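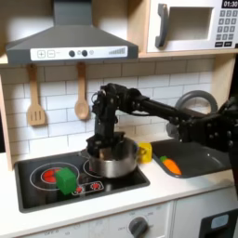 4.2 Fixed detail and loose parts

The play kitchen used in both rooms was chosen for its mix of fixed and loose parts. We call a part fixed if it belongs to the unit and can't be carried away: the cooktop, the sink, the tap, the range hood, the microwave. Loose parts are everything a child can pick up. In our sessions these were the pot, the wooden utensils, the plush vegetables and a set of plain coloured blocks.

Much of the fixed detail is drawn on. The burners are white outlines with red centres, and the strip on the hood has a plus sign, a minus sign and a row of bars that climb like a fan setting. The microwave shows a time of 01:30. We expected children to use this detail mostly at the start of a session, to settle what the kitchen was, and then to move on to the loose parts. The records partly support that. Of 304 coded episodes, 53 began with a child touching or naming something drawn or fixed, most often the burners. Those openings tended to be short. A child would press the hood strip, say the fan was on, and go looking for the pot.

The pot was the part that held play together. It moved between the cooktop and the sink more than any other item, and it was used as a bath, a hat, a drum and a shop till as well as for cooking. The utensils hang under the hood and were within reach of every child in the older group. Several of the younger children had to ask for them, and we coded the asking as part of the episode.

Blocks were added in August, after the first set of visits. We wanted loose parts that didn't look like food – a carrot is hard to use as anything but a carrot, at least for the first few minutes. The blocks are single-coloured and have no printing. Children called them butter, cheese, soap, peas and, in one long episode, tickets. Colour did guide the names to some degree. Yellow blocks were butter or cheese in 36 episodes, and green ones were given vegetable names less often than we had thought they would be. The plush carrot kept its name throughout.

Where a part was left at the end of an episode was also coded, using four areas: cooktop, sink, open counter and floor. Figure 2 gives a view of the first three. The strip of white counter between the cooktop and the sink is narrow, and it was the hardest area to code. A block there could be waiting to be cooked, waiting to be washed or simply put down. Coders were told to mark it as counter and leave the purpose blank unless the child said something.

Figure 2. Cooktop, counter and sink, with the pot, a green and a yellow block, and the plush carrot in the basin.
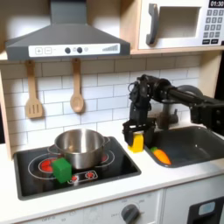

Jannik Petersen, commenting on an earlier draft, felt that leaving the purpose blank threw away too much. In his view a child who puts a block down beside the sink and turns to look at the tap has said enough, and a coder should be free to write "washing". We tried this on a small part of the material. Agreement between coders dropped, mainly on the youngest children, and we went back to the stricter rule. His point is taken up again in Section 6.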